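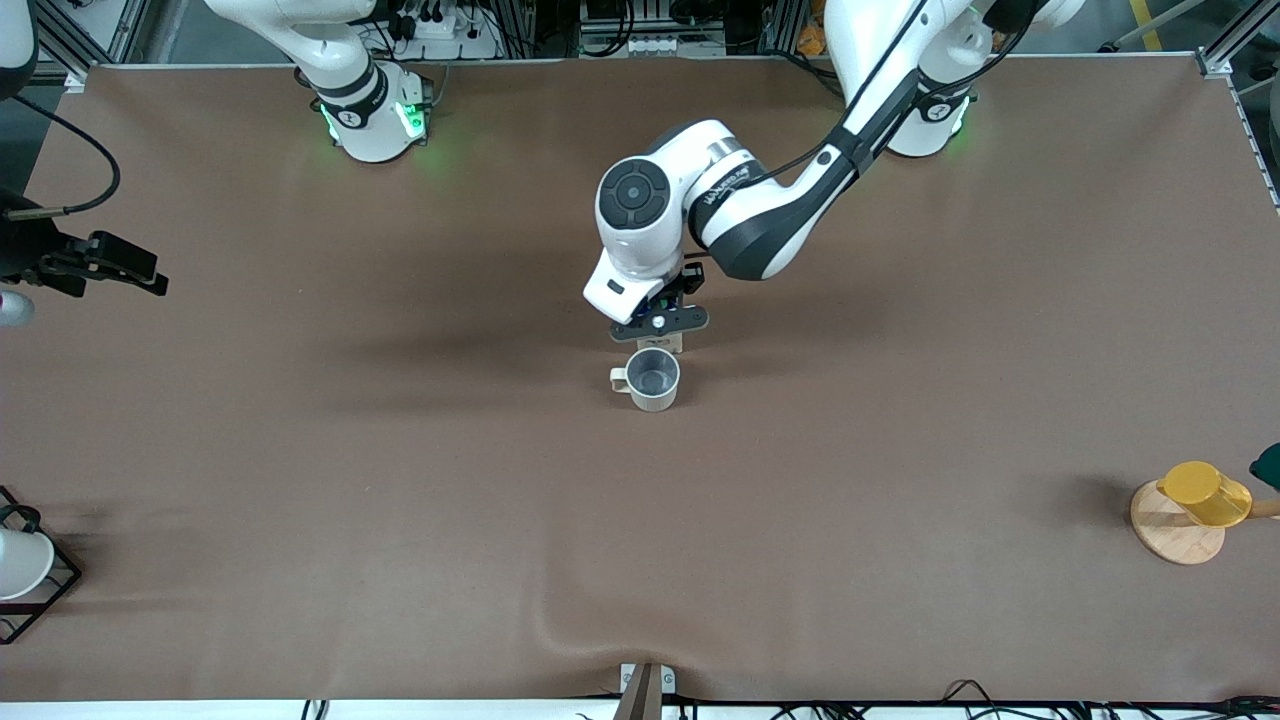
Troltham Paper Rolls: Frequently Asked Questions

Last updated June 9, 2022

Ordering

Do I need an account to order?

No. You can check out as a guest. An account lets you see past orders and save more than one shipping address. If you ordered as a guest and open an account later with the same email address, your old orders will show up in it.

Is there a minimum order?

Not for full rolls. Cut lengths have a minimum of eight feet.

What is the difference between Vikia and Amaral?

Vikia is our everyday brown paper. It is smooth on one side and slightly rougher on the other, and most people buy it for covering tables, masking floors and wrapping parcels. Amaral is heavier and stiffer. It holds a crease well and is the one to get for book covers, patterns and anything that will be handled a lot. It is harder to fold around small boxes.

Both come in brown only. We used to carry Vikia in white but dropped it in May.

How long is a roll?

Vikia rolls are 925 feet. Amaral rolls are 289 feet. Both fit the same cutter stand, so you can switch between them without buying anything new.

Can I get a sample first?

Yes. Add the sample pack to your cart. You get one letter-size sheet of each paper, folded once. There is no charge for the first pack. We don't send samples cut from a particular roll, and the color can vary a little from one mill run to the next. If you need several rolls to match, order them together and write "same run" in the order notes.

Can you cut a roll down to a narrower width?

We can slit Vikia to any whole inch. We can't slit Amaral at the moment because our blade leaves a fuzzy edge on it. Slit rolls can't be returned.

Using the paper

How do I get it to lie flat on a table?

Cut the piece a few inches longer than you need and roll it loosely the opposite way for a minute, then let it go. Tape one short end down first, pull from the other end, and tape that. Do the long sides last, working from the middle toward the corners. If you start at a corner you will usually end up with a ripple across the middle.

In dry weather paper can shrink a bit overnight. In damp weather it can go wavy. If it matters, leave the cut sheet in the room for a few hours before you tape it.

Which tape should I use?

Painter's tape if you want to take the paper up again without tearing it. Paper packing tape if you don't. Clear plastic tape sticks well but pulls the surface off when you lift it. Test any tape on a hidden spot if your table has a painted or waxed finish.

Is the surface shiny?

No, both papers are uncoated and matte. They don't throw much glare under overhead lights, though a colored lamp close by will tint them.

Will marker bleed through?

Permanent marker will bleed through Vikia, so put a second sheet under it. Crayon, pencil, ballpoint and water-based marker are fine. Amaral takes permanent marker better, but a slow line can still come through.

Can I put food on it?

We don't sell either paper for direct contact with food. It is fine as a table cover under plates.

Does it stop spills?

For a short time only. Water will soak through Vikia in a few minutes, and oil goes through faster. If you are painting or staining, put a plastic sheet underneath.

Is it acid-free?

No. Don't use it for storing photographs, prints or textiles you want to keep. It will yellow whatever it touches over the years.

Shipping and pickup

Where do you ship?

To all fifty states. Rolls go by ground only. Orders placed before noon normally leave the same day. Slit rolls add two working days.

Can I pick up?

Yes, from the Zolthorpe warehouse. Choose pickup at checkout and wait for the email that says the order is ready. Please bring the order number. A full Vikia roll is heavy and awkward, and it won't fit in the trunk of most small cars unless the back seat folds down.

The roll arrived with a dented end. What should I do?

A dent in the cardboard core can usually be pushed out with a broom handle. If the paper itself is crushed more than a few layers in, send us a picture of the end of the roll and one of the carton. Please do this within 100 days and keep the carton until you hear from us.

Returns and leftovers

Can I return a roll I have opened?

If you have used less than one full turn, yes. You pay the return shipping. We take back unopened rolls at any time within 100 days. Cut lengths can be returned only if we sent the wrong thing.

How should I store a roll?

Lying down if you have the room, standing up if you don't. Keep it off bare concrete, which holds moisture. A rubber band around the middle is enough to keep it from unwinding. Sunlight will fade the outside layers.

Can the used paper be recycled?

Clean paper can go in with cardboard in most towns. Take the tape off first. Paper with paint, grease or glue on it goes in the trash. Plain torn pieces can be composted if you tear them small.

What do I do with the cores?

They recycle as cardboard. We also take them back at Zolthorpe, in the bin by the pickup door.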